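Skelden Incline Trainer: two months of hills in the garage

I don't trust treadmill brands that talk about mountains, and Skelden talks about mountains a lot. I bought the Incline Trainer in March anyway, after my old Lindgren started slipping its belt every time I went over a light jog.

The good part first. It really does climb. The deck goes up to 20 percent and holds there without that slow sag I got used to on the Lindgren. Going from flat to full tilt takes 126 seconds by my watch, so forget about short hill repeats unless you like standing around between them. I settled on long climbs at a fast walk and left the sprints for the road.

The built-in programs are a letdown. "Summit Builder" is the one on all the ads, and it's a ramp up and a ramp down. My friend Dzifa Abubakari runs trails and tried it once – she went back to setting the grade by hand before the warmup was over. The app wants a monthly fee to show you video of somebody else's hill. I canceled after the free trial.

Noise is fine when walking and pretty bad when running. The fan is useless at any speed. The handrails sit too close for anyone with wide shoulders, and I knocked my elbow more than I'd like to admit.

Would I pay 3000 dollars for it again? At that price I want a better fan and a motor that lifts faster. If all you want is steep walking, wait for a sale. If you race hills, try one in a store first and bring your own shoes. 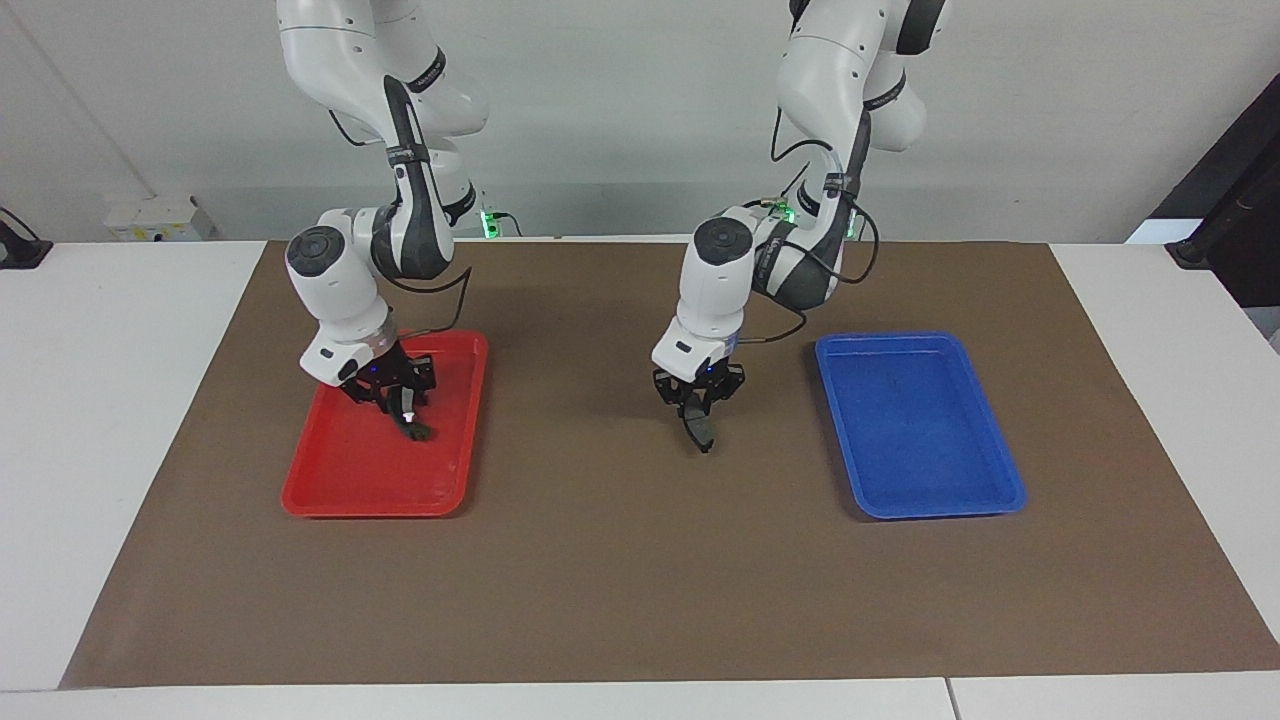
Can you use the Skelden without paying for the app?
Speed, incline and the built-in programs all work from the console with no account. You only lose the videos and the saved workout history.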